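不锈钢茶具

不锈钢茶具是以不锈钢制成的泡茶、斟茶和饮茶用具的统称，常见的一套包括壶、杯与托碟。它在茶具谱系里地位不高，讲究的人嫌它像食堂，不讲究的人嫌它烫手，而两种人家里多半都有一只。

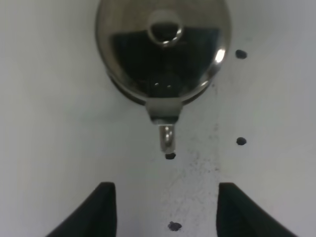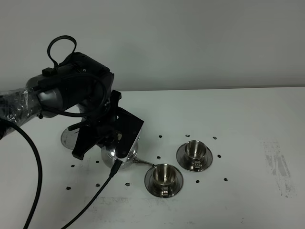
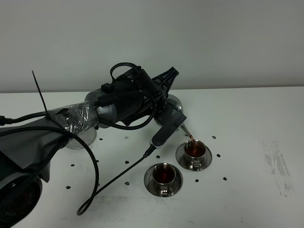
不锈钢茶壶为什么倒茶时容易滴水？
多半是壶嘴的缘故。嘴口边缘太圆太厚，茶水收不住，便沿着外壁往回流；倒得太慢，情形更糟。选嘴口薄而利落的壶，斟时干脆些，收时把壶嘴迅速抬起，滴漏会少很多。壶装得过满也会从盖缝里漏，这时怪壶嘴就冤枉了。

形制

壶身以圆形居多，表面分镜面与拉丝两种。镜面好看，前提是有人愿意擦；拉丝不显指纹，也就不显勤快。壶盖通常配一枚小钮或小环，环钮轻便，隔着布也能提起，只是洗的时候要照顾到环底下那一圈。

杯有单层和双层之分。单层杯导热极快，热茶入杯，杯沿的温度很快就会让客人放弃客套。双层杯隔热较好，但外壁不热，饮者常因此误判茶温，烫的部位由手指改为舌头。托碟的本职是接住滴下来的茶，兼职是搁茶匙和方糖，在多数家庭里最后改行盛瓜子。

纳尔内斯式与乌尔克赛德式

收藏者之间有一种粗略的分法。纳尔内斯（Nalness）式壶嘴细而弯，出水慢，适合小杯；乌尔克赛德（Urkside）式壶嘴短而阔，出水猛，适合人多和没耐心的场合。米克洛什·科兹马（Miklós Kozma）在其小册子《桌上的金属》中用了14页论述二者的区别，结论是大部分壶介于两者之间。奥拉娅·蒙特斯（Olaia Montes）后来撰文反驳，认为根本不存在第三类，论战持续到双方都改喝咖啡为止。

达穆拉（Damura）作坊出过一种7件套，计一壶、三杯、三碟。为什么是三杯，作坊没有解释过。购买者通常有四口人。

斟茶

斟茶时杯子应连同托碟放稳，壶嘴靠近杯口而不碰杯沿。金属碰金属的声音清脆，在茶桌上却不受欢迎。几只杯子同时斟时，可先各倒一半，再依次添满，使浓淡相近。一般斟至七八分，余下的留给手抖的人。

倒茶时按住壶盖是常识，可惜壶盖也是金属的。耶诺·萨洛伊（Jenő Szalai）主张垫一块叠好的茶巾，此法有效，缺点是茶巾永远在另一间屋里。

清洁与保养

茶垢会附在内壁，呈褐色，可用小苏打加热水浸泡后擦去。钢丝球见效最快，留下的划痕也最久。含氯漂白剂不宜使用，长时间接触可能引起点蚀。水质偏硬的地方还会结白色水垢，以稀释的白醋或柠檬酸处理，随后用清水冲净。

壶嘴内部宜用细长毛刷清理。许多壶主从未刷过此处，对茶味却一直颇有见解。洗后应敞盖晾干，急着盖上，下次揭开会有一股闷味。镜面壶身要用软布趁湿擦，干透后留下的水痕较难对付。

评价

支持者看重它摔不碎。反对者认为它有金属味，这一说法争议颇多：合格的不锈钢与茶汤接触，味道影响很小，新壶的异味往往来自未洗净的抛光残留，头一次使用前用洗洁精和热水彻底洗过即可。

参见：茶托、茶巾、水垢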